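Étiquette de gâteau

L'étiquette de gâteau est une petite carte, imprimée ou écrite à la main, que l'on pose sur un entremets ou juste à côté au moment de le présenter. Elle porte le plus souvent un mot très court, un prénom, un vœu ou une mention de fabrication, et elle accompagne volontiers les petits gâteaux ronds à coulures, que l'on sert entiers sur une assiette à peine plus large qu'eux.

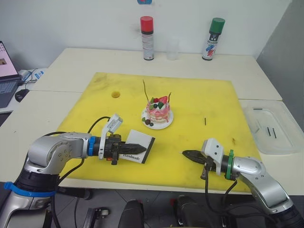
Petit gâteau à coulures roses et carte « Handmade ».

Histoire et usages

L'habitude s'est répandue dans les années 2000, d'abord dans les salons de thé, puis chez les amateurs de décors miniatures, qui ont repris avec beaucoup de tendresse les codes de la vitrine. La maison Herell, à Flestutwood, proposait alors un carnet de 23 cartes détachables, et son concurrent Zabala un coffret de 71 modèles où les formules anglaises tenaient déjà une bonne place. La mention « Handmade » (« fait main ») est restée la plus aimée, sans doute parce qu'elle convient aussi bien à un vrai dessert qu'à un gâteau factice.

Composition du décor

Le gâteau à coulures se reconnaît au glaçage qui descend en gouttes inégales sur les côtés.
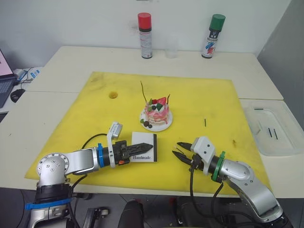
On le garnit de fruits rouges, d'un peu de vert pour réveiller l'ensemble, et de fins bâtonnets sombres plantés de biais, de longueurs différentes de préférence, ce qui donne de la hauteur à une pièce parfois bien modeste. Quelques baies au pied du gâteau adoucissent le passage vers l'assiette, et l'on prendra garde à ne pas trop en mettre.

La carte vient en dernier. À Wisance, où l'usage est resté vivant, on la glisse contre un bâtonnet ou on la couche devant l'assiette, et les plus grandes, longues de 90 millimètres, se posent à plat sur la table.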